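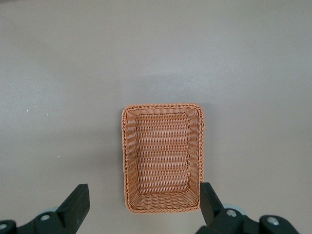
Woven basket on a gray tabletop, from above.

Traso College Football Play Log

Traso is a play-by-play dataset of college football games, built from game books and checked by hand. It covers regular season and postseason games from 36 programs, with one row per snap. The files are plain CSV and need no special software to open.

Maintainer: Graça Ramalho
Current release: 23 Jul 2023
Next planned release: August, before the new season starts

What is in the download

games.csv has one row per game. Columns are game_id, season, week, home, away, neutral_site, home_score, away_score, overtime_periods and surface.

plays.csv has one row per snap, including penalties that wiped out the play. Kickoffs, punts and extra point tries are in the same file. If you only want plays from scrimmage, filter on play_class = scrimmage.

drives.csv is derived from plays.csv. It is included because most people asked for it. If you edit plays.csv, run the rebuild script or the two files will stop agreeing.

teams.csv maps each team code to a full name and a conference. Programs that changed conference have a separate row for each stretch.

notes.csv holds free text on single plays, mostly disputed spots and clock corrections. It is 4000 rows long and uneven. Some games have a note on every drive and some have none.

Main columns in plays.csv

game_id: joins to games.csv.
play_no: order of the play in the game, starting from the opening kickoff.
quarter: 1 to 4, then 5 and up for overtime.
clock: game clock at the snap, as mm:ss. Blank in overtime.
offense, defense: team codes. On kickoffs the receiving team is listed as offense.
down, distance: blank on kickoffs and tries.
yardline: yards to the opponent's goal line, from 1 to 99.
play_type: run, pass, sack, scramble, kneel, spike, punt, field goal, kickoff, try, no play.
yards: net yards on the play, before any penalty is walked off.
penalty_yards: signed from the offense's side. A false start is -5.
result: first down, touchdown, turnover, safety, none.
checked: 0, 1 or 2. See below.

How plays were entered

Each game book was typed in by one person using Visavside, our entry tool. The tool refuses a play if the down, distance and yard line do not follow from the play before it. The person entering can override this, and every override is written to notes.csv with the code OVR.

A second person then went through the game against the final box score. Rushing and passing totals had to match for both teams. Where they did not match, the game went back to the first person. A game with checked = 2 has been through both steps. A game with checked = 1 has been entered and matched on score only. The value 0 means entered, not matched. There are six games still at 0, all of them early season blowouts where the game book is missing pages.

The checked value belongs to the game but is repeated on every play row so you can filter without a join.

Sacks and scrambles

College scoring counts sacks as rushing attempts. We do not. Sacks have their own play_type, and so do quarterback scrambles. To get rushing numbers that line up with a box score, add run, sack, scramble and kneel together.

Scrambles depend on what the game book says. Some crews write "scrambles" every time and others write "rush" for everything the quarterback carries. Do not compare scramble rates between home teams without looking at this first.

Known problems

Clock times come from the book and are missing on many plays. We leave them blank and do not fill them in. In games with no times at all, the first play of each drive may still have one.

Kneels at the end of a half were sometimes entered as runs in older files. Anything with yards between -1 and -3 in the last minute deserves a look.

Fumbles that change hands more than once are stored as a single row. The result column shows who ended up with the ball. The steps in between are in notes.csv if we had them.

Touchbacks before the rule change and after it use the same code. Use the yard line of the next play to tell where the ball was placed.

Player names are not included. We tried it for one season and the spelling was too inconsistent to be useful.

Changes in this release

- Added surface to games.csv.
- Fixed team code for Ostow, which had been split in two.
- Moved declined penalties out of plays.csv and into notes.csv.
- Brøndum import script now reads files saved with Windows line endings.
- Rebuilt drives.csv. Drives that end on a muffed punt are now closed correctly.

Use and credit

You may use the data for research, teaching, articles and hobby models. Please name the dataset and the release date so readers can find the same version. If you publish a corrected copy, change the name.

Reporting errors

Send the game_id and play_no, what the row says now, and what you think it should say. A page from the game book helps a lot. Video is fine for spots and downs but we do not change yardage totals from video alone. Corrections go into the next release and are listed in the changes file under the game_id.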